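Teaching by Demonstration, Handout 4
Hands, Handles and Joysticks
Notes: Wubit Gashaw. Lab questions to Leonidas Katsaros.
Revised Aug 6, 2025

Last time we ended on the claim that a demonstration is data. Today, the awkward follow-up: it is data produced by a person who would like to go to lunch.

1. Two ways to show it

Kinesthetic teaching. You put the arm in its floating mode, take hold of it, and drag it through the task. The robot records its own joint angles, so nothing has to be translated from your body to its body. The price is that you are standing in the way. Your sleeve is in the camera view, your grip adds forces that the robot will never feel again, and a two-arm task calls for more hands than you were issued.

Teleoperation. You sit somewhere else and drive with a joystick, a leader arm or a hand controller. The camera sees what the robot will see later, with no sleeves. In exchange you give up most of your sense of touch, and you will find out how much of your daily competence was touch.

Reading: the Abernathy chapter, first half. The second half is about gloves and you may skip it with a clear conscience.

2. What gets recorded

Joint positions, gripper opening, wrist camera, overhead camera, and a clock. The clock is the one students forget. In June a group handed in 30 demonstrations in which the wrist video ran behind the joint log by a good fraction of a second. Their policy learned to close the gripper with great confidence on the place where the part used to be.

Log the failures too, and label them. Do not delete a bad run because it embarrasses you. Shoshana Abernathy keeps hers in a folder called "Karnness", for reasons she has declined to share, and it has been cited more than her good ones.

3. Pauses

People stop to think. A robot trained on people who stop to think will also stop, in the same spot, without the thinking. Trim long pauses or annotate them. Leobardo Arriaga's rule is to rehearse until you are bored and then press record.

4. Close work inside a computer case

Memory slots are a fair test of everything above. The target is narrow, the latches are small, and the cables have their own plans for the afternoon. From the wrist camera, your own fingers can hide the part of the slot you care about.

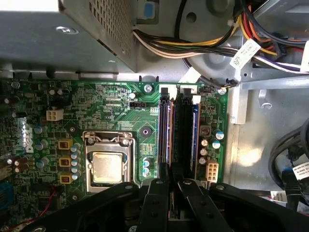 Approach speed should drop well before contact. Most first-time operators do the reverse: they creep across open space, where nothing can go wrong, and then hurry the last bit to get it over with. The policy will copy this faithfully.

Vary the starting pose between runs. If every demonstration begins from the same comfortable corner, you have taught the robot one very long button press.

5. For next time

Each pair records up to 70 demonstrations, half by hand and half by remote control, same task. Write one page comparing the two sets. Smoothness plots are welcome. "The joystick felt weird" is a finding only if you say where.

Fasil Wubshet has the sign-up sheet for the leader arms. There are 2.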